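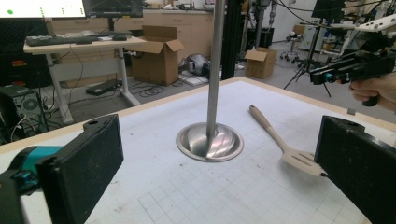 The Ondik list wrote on May 8, 2024:
> My view is that kitchen chores are still out of reach. Wiping a
> counter is fine. Putting a utensil back where it belongs fails too
> often for me to leave the machine alone with it, and I would not
> buy one for the shop floor either.

I agree on unattended use, less so on the cause. A slotted spatula lying flat on a bench is a grasp problem first. The head is thin, the handle is long, and two parallel fingers get little purchase unless they come in across the handle. Once it is held, the transfer is ordinary motion planning.

In April we logged 300 attempts with the Rovis controller on utensil pickup and placement. Most failures were at the grasp – the fingers closed above the handle or pushed it along the mat. A missed release was rare. We changed the approach angle by 11 degrees and the pushing mostly stopped.

Mahuika reports the same pattern with ladles. Stindinex has not published its placement numbers, so I can't compare.

Can you post your finger width and closing speed? We run 2 speeds and the slower one is better on flat items.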